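Section 4. Checking a Celebrity Profile Before You Publish It

This section applies to every profile page on the Bimik fan directory: singers, streamers, models, actors, people who are known for being known. It assumes you have an editor account and a draft open. If you came here for the template itself, go back to Section 3.

Most of what circulates as biography for web personalities was copied from another page that copied it first. Treat every line in your draft as unproven until you have gone through the steps. That includes lines you are sure about.

Checking the birth date

1. Open the Sources tab and list every page that gives a date. Leave out any page with no author name.

2. Compare the wording around the date. If two pages share a sentence, or even an odd typo, count them as one source.

3. Look for something the person said in their own voice, such as a birthday post, a recorded interview or a caption. A birthday post gives you the day and the month. It does not give you the year.

4. If the year is still missing, leave the year field blank. Do not work it out from "turned 25" in an old article unless you know when the interview took place.

Note: The form accepts any four digits. We once had a dance streamer listed as born in 1884 for most of September, and the page got more visits than it had before. The form still accepts any four digits.

Checking follower counts

5. Take the count from the account itself. Fan pages round up, and managers round up further.

6. Enter the month you looked. A count without a month will be removed.

7. Do not write "and growing." You have no idea if it is growing.

Caution: Bought followers can't be spotted by eye, whatever the guides say. The Devis plug-in shows an "authenticity score" next to each account. We do not know how the score is made and the people who sell it have not told us. Do not quote it on a profile.

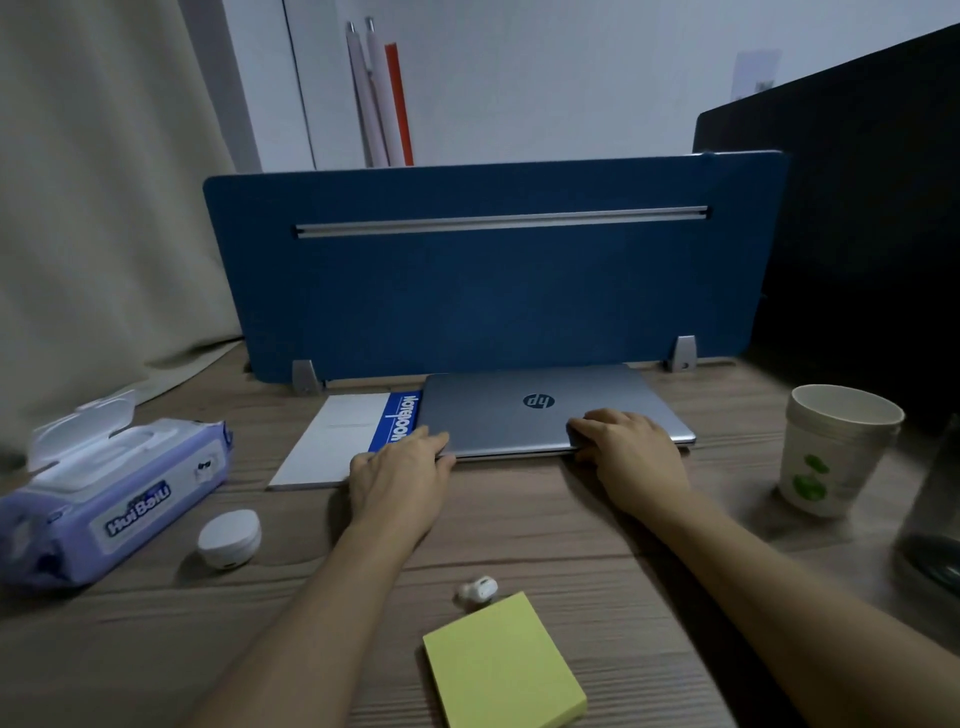 Kazue Yoshida wrote in under the last version of this guide to say that step 6 is a waste of effort: readers only want to know if someone is big or not, and a stale number is better than an empty box. She also pointed out that half our own older pages have no month on them. The second part is true and we are working through them. On the first part we haven't changed our minds, though editors are welcome to keep arguing.

Checking partners, money and height

8. Relationship: publish only if at least one of the two people has said so in public. Shared vacation backgrounds are not a statement. Neither is an unfollow.

9. Net worth: delete it. There is no box for it in the template, so if it's in your draft, somebody pasted it into the summary. The figures come from sites that don't show their math.

10. Height: use it only for athletes and runway models with a published team or agency listing. Agency listings flatter too, so name the agency.

11. "Named one of the best" claims: find the list. If the list is from Floddale or Tsuchiya, check whether entry was paid. Both have run paid lists next to regular ones with very little to tell them apart.

Note: A blue check shows that an account passed, or paid for, whatever the platform required at the time. It does not make the bio under it true.

Sending the draft

12. Press Preview and read the page once from top to bottom. Cut "stunning," "sensation" and "took the internet by storm."

13. Press Send to Review. Drafts go to Chie Katayama or Shigeru Tamura, whichever queue is shorter. Allow 5 days before asking.

14. If a draft comes back marked Unsourced, fix the line or remove it. Resending it unchanged puts it at the end of the queue.

Corrections asked for by the person profiled, or by someone claiming to be their manager, are covered in Section 5.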